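Ekar shape blocks and maple board: a second opinion
Reviewed by Barrett Dvorak, 8/27/23

The listing for the Ekar shape set promises "hours of open-ended discovery," which is what every listing for every block set has promised since my kids were small. They are grown now. I bought this one for my grandson's visits, paid $21 for the blocks and another $18 for the board, and went in expecting to be annoyed.

I was annoyed less than I expected. Let me start with what I didn't like.

The board is sold as an "activity surface." It is a piece of maple. It has no tray lip and no printed outlines, and blocks slide straight off it if a child leans on one side. You could get the same thing from a scrap bin at a lumber yard if you were willing to sand it yourself. Ekar says the edges are hand finished. Mine had one corner rough enough to snag a sweater, and I took care of it with a sanding sponge in a couple of minutes – not a big job, but not one I should have had for $18.

The blocks came in a thin cardboard box that will not survive a toddler. No bag, no tub. The instruction sheet has 5 suggested games on it and three of them are sorting by color under different titles. The other two are stacking.

The age label bothers me too. It says the set will keep children busy from 18 months to five years. My grandson is three and a half, and he already treats the cylinders as food for a toy dog. I can't see a five-year-old giving this more than one rainy afternoon.

Now the blocks themselves, which are better than the packaging. I compared them with the Flatard set my neighbor Isamu Sasaki keeps for his own grandchildren. Flatard gives you more pieces, 98 in the big box, but they are hollow and they clack. The Ekar ones feel solid in the hand and have stood up to being dropped on a tile floor so far.
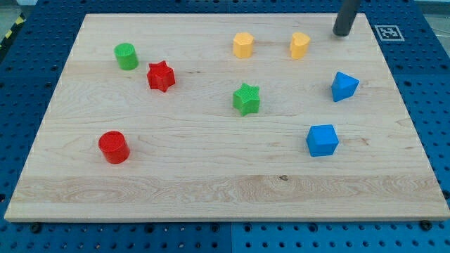
Color is where I have mixed feelings. Strong, plain colors make sense for this age, and the red, green and blue pieces are easy to tell apart at a glance. The yellow is another matter. On the pale maple, the heart comes out closer to mustard, and it has nothing like the punch of the lime green star. I would have picked a brighter yellow or a darker board. The textured tops are a nice touch, though, and small fingers seem to like them. Having the star in both red and green is useful as well – you can ask for "the other star" and get a real answer out of a three-year-old.

Cleaning is simple. A damp cloth does the blocks, and an old toothbrush gets crumbs out of the texture. Keep the board out of the sink.

Would I buy it again? The blocks, yes, if they were a few dollars less. The board, no. A cookie sheet does the same work and has a rim. If you already own the Flatard box or one of the Aoki starter sets, I don't see enough here to spend the money twice.

Blocks: four out of five. Board: two out of five.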